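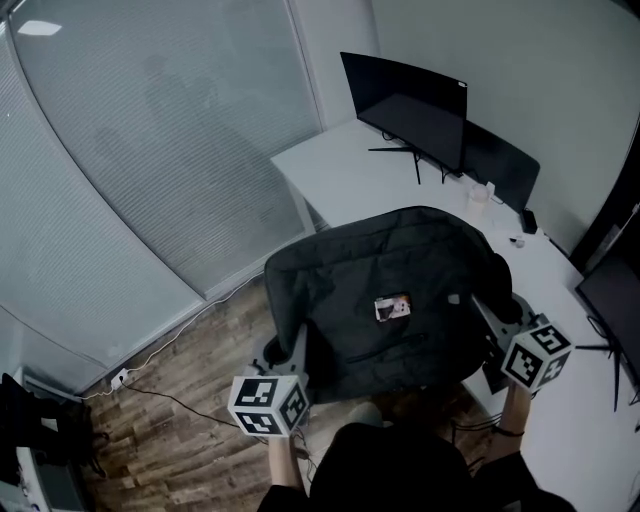 手持ち式教示装置の調達計画
出典: 設備調達百科

目次
1 概要
2 名称と区分
3 計画の手順
4 費用の構成
4.1 装置本体
4.2 位置計測と標識
4.3 計算機と記憶媒体
4.4 人件費
4.5 消耗品と予備品
5 設置場所
6 見積と発注
7 会計上の扱い
8 事例
9 問題点
10 関連項目

手持ち式教示装置の調達計画（てもちしききょうじそうちのちょうたつけいかく）とは、人が手に持って操作するグリッパと、その動きを記録するためのカメラ、標識、計算機などを一式として導入する際に作成される計画をいう。研究室、受託開発会社、製造業の自動化部門などで作成される。ロボットアーム本体の購入計画とは別に立てられることが多いが、同一年度の予算にまとめて計上する組織もある。

概要

手持ち式教示装置は、ロボットの手先に相当する部分を人が握り、物をつかむ、運ぶ、置くといった作業を実演して、その映像と動作を記録する器具である。記録はロボットの動作学習に用いられる。アームを動かさずに実演を集められるため、導入時の金額は小さく見積もられやすい。一方で、計測用の標識、データの保管、操作者の手当などが後から加わり、当初の見積額と支出額が離れることがある。

調達計画には、収集する作業の種類、必要な実演の時間、装置の台数、設置場所、保守の期間、廃棄または転用の予定が記載される。様式は組織ごとに異なる。

名称と区分

装置の構成は、おおむね次の三つに区分される。

片手型 グリッパ一台とカメラ一台で構成される。物の移し替えや引き出しの開閉など、片手で終わる作業に使われる。
両手型 グリッパ二台を一組とする。布をたたむ、容器を押さえて蓋を開けるなどの作業を対象とする。左右の時刻合わせが必要になる。
標識併用型 グリッパや手に持つ治具に、白黒の角形模様（基準マーカー）を印刷した標識を取り付けるもの。標識は平板のほか、立方体の各面に模様を配したものがある。

見積書では「ハンド」「グリッパ」「教示具」などの語が混在する。アームの先端に取り付ける電動グリッパと品名が似るため、仕様欄に「手持ち用」と明記する例がある。

計画の手順

1. 対象作業の決定
収集したい作業を列挙し、片手で足りるか両手を要するかを分ける。ここで両手型が必要な作業が一つでも含まれる場合、台数の計算はすべて組単位となる。

2. 収集時間の見積
作業一回の長さに必要回数を掛け、やり直しと準備の時間を加える。経験の浅い操作者では、準備の時間が実演の時間を上回ることもある。

3. 台数の決定
同時に収集する人数に予備を加える。予備を組単位で持つか、指先などの部品単位で持つかによって金額が変わる。部品単位とする場合は、交換作業を行える者が組織内にいることが前提となる。

4. 周辺機器の選定
確認用のモニター、データを取り込む計算機、充電器、電源タップ、机と椅子を数える。既存品を流用する場合も一覧に載せ、金額の欄を空欄または「流用」とする。

5. 見積の依頼
本体と標識、計算機をそれぞれ別の業者に依頼する場合は、納期の最も遅い品目に合わせて操作者の手配時期を決める。

6. 試験導入
本発注の前に、一組だけを借用または購入して数日間使う。試験導入の費用は本計画に含める組織と、調査費として別に扱う組織がある。

費用の構成

装置本体

本体の価格は、筐体の製法、指先の形式、開閉量を測るセンサーの有無、内蔵カメラの画角などで変わる。筐体を三次元造形で自作する場合は部品代が低くなるが、組立と校正にかかる時間を人件費として計上しなければ、完成品との比較ができない。

指先は摩耗するため、本体の保証範囲に含まれないことが多い。表面に凹凸や網目状の加工を施した指先は、平滑なものと交換周期が異なる。見積を取る際には、指先単体の価格と最小注文数を確認しておく必要がある。重量も検討の対象となる。手に持って長く使う器具であり、重い機種では休憩を多く取ることになり、同じ収集量に対する人件費が増える。

位置計測と標識

位置の計測には、内蔵カメラの映像から推定する方法、部屋に固定したカメラから標識を読む方法、専用の追跡装置を用いる方法などがある。固定カメラ方式では、カメラ、架台、配線、校正板が必要となる。

標識の印刷費は小さい。ただし、寸法精度を保証した品は、紙に印刷して貼り付けるものに比べて高価である。立方体の標識は面ごとの貼り付け位置に誤差が出るため、自作する場合は測定の手間を見込む。標識の番号が重複すると左右の取り違えが起こるので、追加発注に備えて番号の割当表を作成し、購入記録とともに保管する。

計算機と記憶媒体

映像を伴う記録は容量が大きく、記憶媒体の費用は収集時間にほぼ比例して増える。複製を別の場所に置く規程がある組織では、必要容量は単純計算の二倍以上となる。加工後のデータを元データと並べて残すかどうかも、計画の段階で決めておく項目である。

取り込み用の計算機は、学習用の計算機と兼用されることがある。兼用すると購入額は下がるが、学習の実行中に取り込みが遅れ、収集日程に影響する場合がある。

人件費

操作者の人件費は、多くの計画で本体価格に並ぶか、それを超える。内訳には、実演の時間のほか、操作の練習、機材の点検、記録の確認、不良データの選別が含まれる。確認と選別を操作者以外の者が行う場合は、単価が異なるため行を分ける。

外部に委託する場合、請求の単位には時間、実演の回数、採用されたデータの数などがある。採用数を単位とする契約では、不採用の判定基準を発注前に文書で取り決める。

消耗品と予備品

指先の部材、電池、ケーブル、記録媒体、粘着材、標識の予備が該当する。ケーブル類は単価が低いため計画から漏れやすい。装置側の端子が特殊な形状の場合は納期が長くなることがあり、初回発注に予備を加えておく。

対象物の購入費もこの区分に入れられる。食器や布製品のように汚損するものは、同じ型番を続けて入手できるかを調べたうえで数量を決める。

設置場所

専用室を設ける場合と、事務室や会議室の一角を使う場合がある。後者では家具と電源が既にあるため初期費用が抑えられる。検討される項目は次のとおりである。

照明 天井灯の反射が標識の読み取りを妨げることがある。灯具の交換費または遮光材の費用を見込む。
窓 外光の変化を抑えるため、ブラインドまたは遮光幕を用いる。既設のブラインドで足りるかは試験導入の際に確認する。
床と配線 操作者は手元を見ながら移動するため、通路を横切るケーブルには覆いを付けるか、壁沿いに引き直す。
家具 椅子や机を対象物として使う計画では、備品の移動について管理部門の了承を得る。
保管 グリッパを置く棚と充電場所を、収集の場所に近いところに確保する。
情報管理 広角カメラには操作者の顔や室内の掲示物が写り込む。顔のぼかし処理を行う場合は、処理に要する計算時間と確認作業を費用に含める。 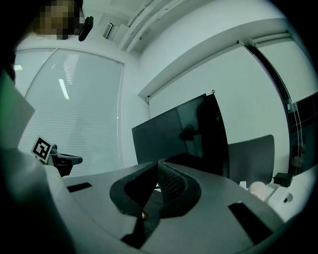
手持ちグリッパの指先。奥は画面の消えたモニターと、標識を付けたもう一台のグリッパ

見積と発注

見積書は、本体、付属品、校正、送料、講習、保守に分けて取得する。一式表記の見積書は比較が難しく、部分的な追加発注の際に単価が分からないという支障もある。

仕様書には、記録の形式、時刻同期の方法、開閉量の出力の有無、ソフトウェアの更新期間を書く。記録形式が非公開の場合、供給者の変更時に過去のデータが読めなくなるおそれがあるため、変換用の道具の提供を条件に加えることがある。

海外から購入する場合は、輸送費、関税、為替の変動分を見込む。電池を内蔵する機種は航空輸送に制限がかかることがあり、船便となると納期が延びる。

検収では、外観、個数、通電のほか、短い実演を記録して再生できるかを確かめる。両手型では左右それぞれの記録を突き合わせ、時刻のずれを測る。検収の合格をもって支払とする契約では、測定の手順も仕様書に添付する。

会計上の扱い

手持ち式教示装置は、組織の規程により備品、消耗品、研究用機器のいずれかに区分される。本体と標識を別々に購入すると、合計額が同じでも区分が分かれ、使用できる予算の費目が異なることがある。

自作品の場合は、部品を消耗品として購入し、完成後に備品として登録するかどうかが問題となる。登録しない組織では所在の管理が難しく、計画の更新時に台数が合わない事例が報告されている。

データの収集を外部に委託した費用は、通常、機器の費用とは別に役務費として扱われる。機器を貸与して委託する場合には、破損時の負担を契約書に定める。

事例

Wudariの計画

受託開発会社のWudariは、2018年11月19日付の社内計画書で、両手型の標識併用装置を導入する方針を示した。収集時間は約200時間とされ、既存の事務室と家具を流用する内容であった。初版では指先の予備が計上されておらず、改訂版で消耗品の行が追加された。計画書の付表には購入品目が178行にわたって記載され、その多くをケーブル、固定具、印刷物などの少額品が占めた。

Sisovoraの共同購入

部品商社のSisovoraは、複数の研究室から注文を取りまとめ、標識を100個単位で供給する共同購入を行った。単価は個別注文より低くなったが、番号の割当を研究室ごとに分ける作業が必要となり、配布は翌年の7月まで続いた。割当表は注文書の別紙として保管された。

Kemppainen式積算表

Kemppainen式積算表は、採用された実演一回あたりの費用を求める表である。本体、人件費、保管費を合算し、採用数で割る。標準の書式は採用数3,000回を基準とし、これに満たない計画では本体費の比重が大きく表れる。片手型と両手型の比較に用いられるが、データの質の差は反映されない。

Lukonの貸出制度

Lukonは、手持ちグリッパの月極め貸出を扱う事業者である。貸出料には校正と指先の交換が含まれ、記憶媒体と対象物は借り手の負担となる。試験導入に利用されるほか、本体の修理期間中の代替機としても用いられる。長期の計画では購入より総額が高くなる場合があり、契約時に買取の条件を確認する利用者が多い。

問題点

調達計画の段階で収集量を正確に見積もることは難しい。必要なデータの量は学習の結果を見てから変わるため、初年度に全量を発注せず、追加分の予算枠だけを確保する方法が採られることがある。この場合、追加発注の時点で同じ機種が販売されているとは限らない。機種が変わるとカメラの位置や画角が変わり、以前の記録と混ぜて使えるかを改めて調べることになる。

収集に用いる指先と、実際のロボットに取り付ける指先の形状が一致しない計画も見られる。両者を同じ部品でそろえるには、アーム側の取付具の設計費を含めて積算する必要がある。担当部署が分かれていると、この費用はどちらの計画にも載らないことがある。

保守期間の終了後の扱いも定めのないことが多い。廃棄の際には内蔵の記憶媒体を消去し、電池を分けて処分する。標識は他の計測にも転用できるため、番号の割当表とともに引き継がれる。

関連項目

基準マーカー
ロボットハンド
動作の教示
設備投資計画
減価償却
検収
役務契約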